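Small Springs, Long Winters: How the Bakberg Lander Keeps Its Panels Open
08/10/2023
By staff
3 min read
163 shares | 2 comments

The hinges on the Bakberg lander are made in Zerkholm, in a building that used to store road salt. They come off the bench one at a time, and each gets a number scratched into the underside.

A hinge is not the part of a spacecraft that gets on a poster. But a solar panel that stays folded is dead weight, and the team at Rondeck has spent most of its budget making sure theirs unfold. The lander carries two panels. Each one is held shut by a cord during launch, and a heater cuts the cord after touchdown. A flat coil spring does the rest.

The trouble is cold. Grease that works in Zerkholm in October turns to wax on the way to the Moon, so the hinges run dry, with a thin coating baked onto the pins. The first coating flaked after 163 cycles. The second lasted 919 and then began to squeak, and the engineers didn't like the squeak. The current one has gone through 1127 openings in the cold chamber, and the pins came out with a dull polish and no cracks.

Landry, the firm that supplies the springs, asked for a stiffer coil. Rondeck said no. A stiff spring opens the panel fast, and a fast panel hits its stop hard enough to crack a cell. The panels now take nearly 2 minutes to open. In the test hall people tend to wander off for coffee before the latch clicks.

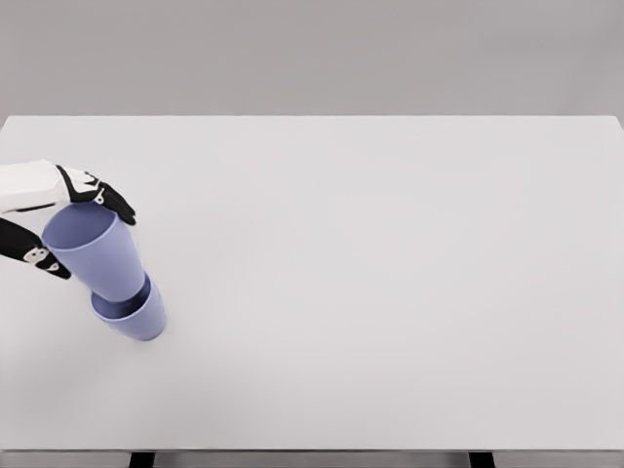

A reader in the comments wanted to know why the lander doesn't use a motor, which could try again if a panel stuck halfway. Rondeck looked at that early on. A motor needs wiring, a controller and power from a battery that has to last until the panels are open, and the added mass would have cost the lander one of its instruments.

Flight hinges ship to the Bakberg assembly hall next, packed dry in sealed bags. The spares stay in Zerkholm.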